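Hanging a bin bag from an adhesive wall hook

Last updated 11 Jan 2024

A rubbish bag on a wall hook takes up no floor space and can be fitted in any room with a flat, painted wall. It suits light, dry waste: packaging, paper, offcuts, sweepings. It does not suit kitchen waste, glass or anything that may leak. The method below uses one adhesive hook per bag and no drilling.

What you need

One small adhesive hook, rated to at least 1000 g
Thin bin bags, unscented, without a drawstring
Surgical spirit and a clean lint-free cloth
A pencil and a tape measure
A bucket, if the bag will be used over carpet

Choosing the hook

Ratings printed on the packet are for a smooth, sealed surface and a load that hangs still. On emulsion paint, work to less than half the figure. For a hook rated at 1000 g this gives a working load of 400 g, bag included. The Finura small hook and the Nirnum single are both suitable; the Nirnum has a deeper lip and holds a thick knot better. Hooks with a metal arm on a foam pad tend to peel from the top edge and are best avoided.

Do not fix to wallpaper, bare plaster, or paint less than four weeks old.

Setting the height

1. Tie a knot in an empty bag as described below and measure from the knot to the bottom.
2. Add 49 mm for stretch and for clearance under the bag.
3. Measure this distance up from the floor, not from the top of the skirting, and mark the wall lightly in pencil.

If the bag touches the floor it will crease and tip forward as it fills. If it hangs much higher than this, the opening becomes awkward to reach when seated or kneeling.

Fixing the hook

1. Wipe the marked area with surgical spirit. Leave it to dry fully.
2. Remove the backing and press the hook on firmly for 30 seconds.
3. Leave it unloaded for an hour. In a cold room, leave it overnight.

Tying and hanging the bag

1. Open the bag and shake it out.
2. Gather about a third of the rim in one hand, leaving the rest loose to form the opening.
3. Tie the gathered part in a single overhand knot and form a short loop.
4. Pass the loop over the hook from above and let the bag drop. Do not pull down to test it - this loads the adhesive at its weakest angle.

Bags intended for storage of clean sacks or rags can be gathered all the way round and knotted shut. They hang from the hook in the same way.

Using a bucket over carpet

Thin bags split at the base seam more often than at the knot, and fine waste is difficult to lift out of carpet pile. A plain bucket on the floor close to the bag deals with most of this. The white plastic one in front of the black bag has a rolled rim, which is easier on thin plastic than a cut edge, and it is kept empty so that it can be slid under the bag before anything heavier goes in. A roll of tape within reach is also useful for closing small splits; the yellow-tinted one on the wooden board would do. 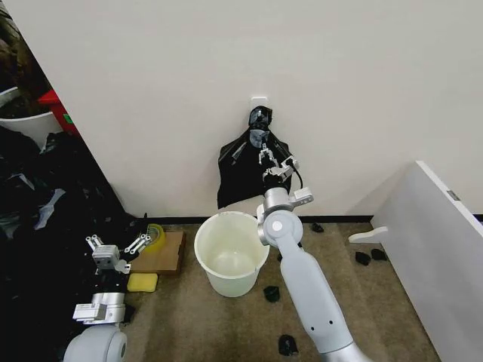
Emptying and removal

Lift the loop off the hook before moving the bag. Change the bag at half full, or sooner if the hook has tilted. A 4000 g load, which a medium bag of damp sweepings can reach, will pull off any small hook and may take the paint with it.

To remove a Stovstead or similar stretch-release hook, pull the tab slowly downwards, flat to the wall. Carrasco hooks have no tab. Warm the pad with a hairdryer on low for a minute, then work a length of dental floss behind it from the top. Residue comes off with surgical spirit; try a hidden patch first on matt paint.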